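Week 4: Teaching by showing
Notes to go with the Friday session
Module leader: Ferhat Değirmenci. Lab sessions: Cengiz Dağdelen (Birkden building, ground floor)

Last week we wrote a pick-and-place routine line by line and it took most of you the whole two hours. Every height, every pause and every opening width had to be typed in. This week we get the same sort of job done with almost no typing, and I think it's the most enjoyable part of the module. You move, the robot follows, the computer writes it all down, and then we see what can be learned from the record.

Words you need

Demonstration: one complete go at the task, from the start pose to the end pose, saved as a single recording.

Kinaesthetic teaching: you take hold of the arm and push it through the movement yourself. The motors go slack enough to let you, and the joint angles are stored as you go.

Teleoperation: you move something else (a joystick, a glove, a smaller copy of the arm) and the robot copies you from a distance.

Policy: what comes out of training. It takes in what the robot senses now and gives back what the robot should do next.

By hand or from a distance?

Pushing the arm about by hand is lovely to start with. You feel the weight of it, you feel when the fingers meet the table, and you need no extra kit at all. Most people can make a decent recording within a few minutes of being shown the button. The trouble comes with the cameras. Your arms and quite often your head end up in the view, and when the robot later works alone none of that is there. A policy trained on pictures full of human elbows can get badly confused when the elbows go away!

It's also hard work with two arms. Try pushing two wrists along two different paths at once while pressing a gripper button and you'll soon see what I mean.

Teleoperation gets you out of the picture, and it lets you run both sides together, one with each hand. What you lose is touch. Unless the controller pushes back at you, you are judging contact by eye alone, and nearly everyone presses too hard on the first few tries. Watch the fingertips, go slowly for the last bit of the approach, and talk to your partner, who can look from the side.

Two very different hands

Have a think about what is on the end of the arm before you choose how to drive it. A parallel-jaw gripper has one thing it can do: the fingers come together or move apart. One number says how open it is, so a trigger or a slider is all you need. Adding the position and the tilt of the wrist gives seven numbers per moment, and seven numbers are easy to record and fairly easy to learn from.

A hand with several fingers is another matter. Each finger bends in more than one place, and the thumb wants to swing as well. You can't sensibly put that on a joystick, so people use a glove or a camera that tracks the operator's own fingers. Then comes the mapping problem (retargeting, in the reading). Your fingers aren't the same length as the robot's, and your thumb sits in a different place. If you match the joint angles, the fingertips may miss each other. If you match the fingertips, the joints may end up in odd poses. There is no perfect answer and I'd love to hear your arguments for either.
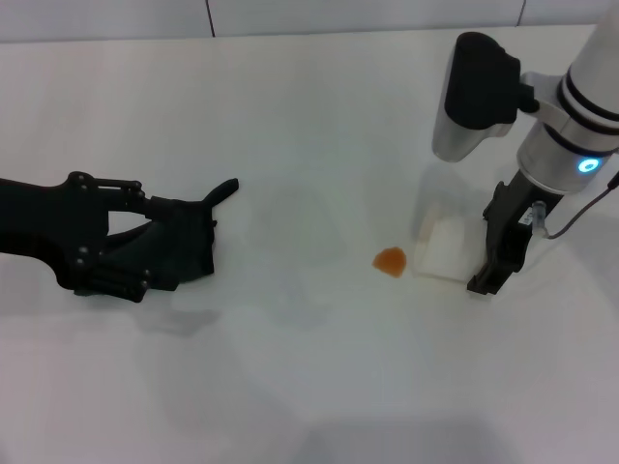
Fig. 4.1 Multi-fingered hand (left) and parallel-jaw gripper (right), with a pale block and a small orange piece between them.

Look at how little the gripper needs in order to deal with something like the block. Line up the jaw, get low, close. Now plan the same approach for the fingered hand and write down which fingers you'd use, and in what order they should arrive. Then do it again for the orange piece, which is much smaller and an awkward shape. Cengiz will go through a few of your plans at the start of the lab.

What makes a good demonstration

Start from the same arm pose each time, but do change where the objects go. Beginners nearly always do it the wrong way round: they put the block back in exactly the same place and wander about with the arm. The policy then learns one spot on the table by heart and is lost a few centimetres to the side.

Keep your speed even. Long pauses while you think are recorded too, and a policy that has seen a lot of standing still may well decide that standing still is the job. If you need to think, think before you press record.

Pick one way of doing it and agree it with your partner. If one of you comes in from the left and the other from the right, the average of the two goes straight into the middle of the object. We'll meet models that cope with this in Week 6.

Small mistakes that you put right are welcome! A slightly crooked approach that you then straighten tells the model how to get back on track. Throw away a recording only if something was dropped, the arm stopped itself, or you forgot to save the ending.

A worked set

Last year's class set, which you'll find in the shared folder under Clollivora, began with 1,169 recordings. After cleaning, 630 were kept. The folder has both versions, and I'd urge you to train on each and compare. Another 118 recordings are held back for testing, so please leave those alone until Week 7.

For the lab

Work in pairs and swap over halfway. Each pair records 28 demonstrations of moving one object to the marked square, half by hand-guiding and half by teleoperation. Note the method, the operator and any trouble in the log sheet as you go along. Keep the stop button within reach of whoever isn't driving.

Before you leave, play back two of your recordings, one of each kind, and plot the wrist height against time. Bring the plots next week.

Reading: Chapter 5 of the course book, up to the section on force feedback. The part on retargeting is heavy going, so read it once quickly and come back to it after the lab.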